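How a robot learns to fold a shirt

Do you fold your own clothes at home? Then you know it is not so easy. A shirt is soft and it never lies the same way two times. For a robot this is a big problem.

At Marnora, a laundry in the town of Hepburn, people wash and fold clothes for hotels and families. More than 400 pieces come in on a busy morning. Delwyn Bolger has worked at the folding tables for many years. In April the laundry decided to try a folding robot, which the workers call Plaron.

A robot does not know what a sleeve is. Somebody has to show it. So people who are good at folding take a gripper in each hand. A gripper is a tool with two fingers that open and close, like your thumb and first finger. The person pinches the cloth with the grippers and folds it, slowly and carefully. A small camera goes along on the tool and records everything. Some people do this work at the laundry, and some do it at home, on a bed or a table.

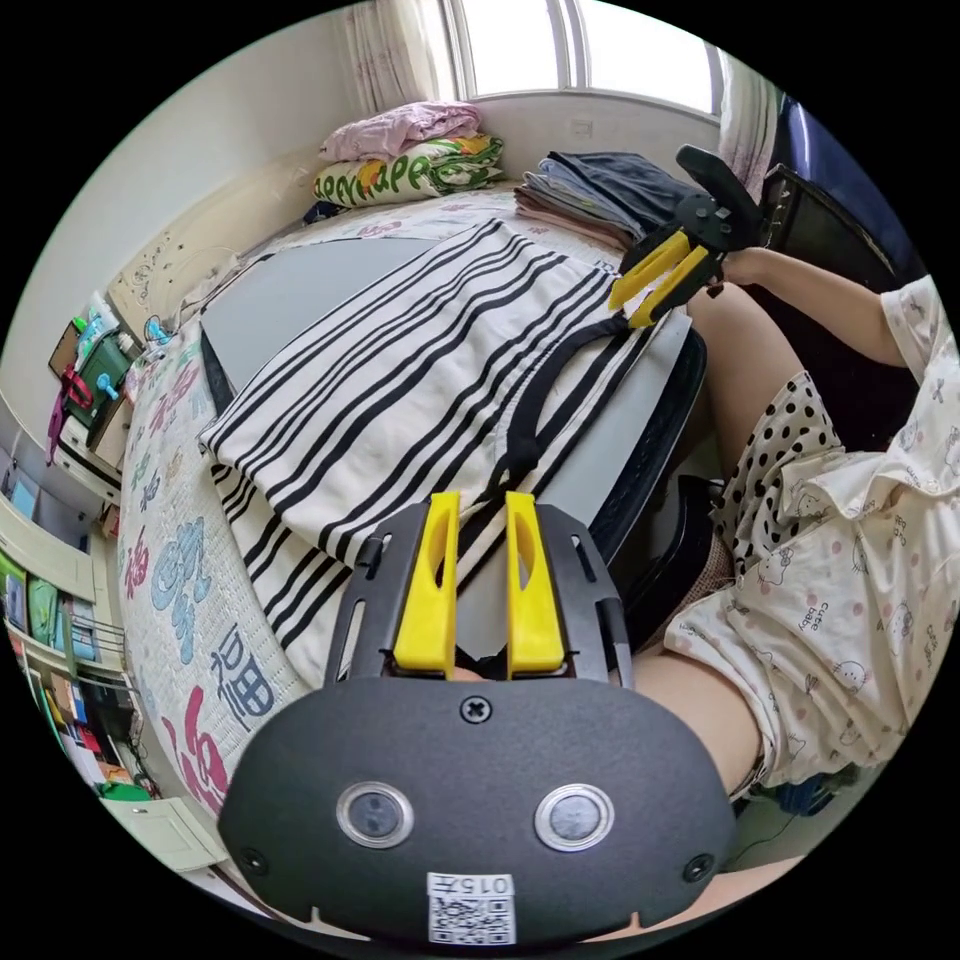
One shirt is not enough to learn from. The robot needs thick cloth and thin cloth, stripes and plain colours, big sizes and small sizes. Delwyn folded the same jumper 40 times, and each time she started from a different heap. She says her arms were more tired than after a normal day.

What happens to the people when the robot comes? This is a fair question, and the workers asked it too. Emanuel Munteanu, who plans the shifts, told them that Plaron will fold towels and simple shirts. People will still do dresses, baby clothes and anything with buttons. They will also check what the robot has folded, and help it when a sleeve gets stuck.

Some workers are glad, because towels are boring and standing for hours hurts the back. Others are worried that later there will be fewer jobs. Both feelings make sense. For now, everybody at the folding tables is learning how to start the robot, how to stop it, and whom to call if it drops a towel on the floor.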